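Wrist cam grasp check fails in sim, fine on the bench
Machala users forum > Perception and planning

plirk_tom
Posted Monday, July 2, 2018

We're moving our grasp planner from Plirkus to Machala and I've hit a wall with the wrist camera. Same URDF, same gripper, same detector weights. In sim the centring check rejects about half the grasps it ought to accept. Over 200 trials the planner aborted 104 times at pre-grasp with "target outside finger plane". On the real arm it hardly ever does that.

Camera intrinsics match the calibration file. I've checked them twice. Any ideas?

gravelroad
Is the depth aligned to the colour image or are you reading raw depth? Machala publishes both and the topic names are nearly identical.

plirk_tom
Aligned. I had it wrong last week and fixed it, no change in the abort rate.

kelpie88
My guess is shadows. The default light in Machala is one hard directional source and the shadows come out very crisp. If your segmentation was trained on bench images with diffuse light, it will grab the shadow as part of the object and drag the centroid sideways. Turn shadows off and run it again before you touch anything else.

gravelroad
Don't agree. He said the weights are the same and the detector is happy. A bad centroid would give you scattered errors. "Outside finger plane" sounds like a frame offset to me. Check the transform from the flange to the camera. The Gallska gripper model had its origin at the mounting plate in the old release and at the palm in the new one, a difference of 17 mm.

kelpie88
We don't know the errors aren't scattered, he hasn't posted them. Can you put up a wrist view from one of the aborted runs?

plirk_tom
Sure. Stock room with the wood floor, the yellow figurine is the target.
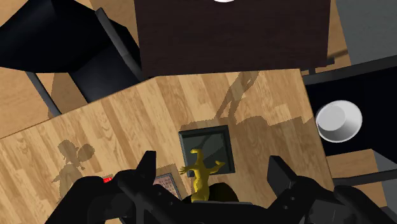 Wrist view in sim, yellow figurine between the open fingers.

kelpie88
Look at the shadow on the left. It has the head and both arms, the whole silhouette. Any mask that leans on edges is going to have trouble there.

gravelroad
Fair, that is a strong shadow. I'd still print the transform. It takes two minutes.

plirk_tom
Did both, separately.

Shadows off, old transform: aborts dropped a bit but still far too many.
Shadows on, corrected transform: most of them went away. The gripper origin was at the palm and my config still assumed the plate.

With both changes I'm down to 2 aborts in 200, and I can live with that. The ones left are when the arms of the figurine get split into separate masks.

kelpie88
OK, the offset was the bigger part. I'd still retrain with randomised lighting. Leaving shadows off in sim only hides the problem until you move the bench next to a window.

gravelroad
Agreed on that. Also put the gripper model version in your launch file so it fails loudly on a mismatch. We do this for every end effector at Plellholm after the same thing bit us in January.

plirk_tom
Will do. Shadows are back on and I'm generating a new training set tonight. I'll post the config diff when I've cleaned it up.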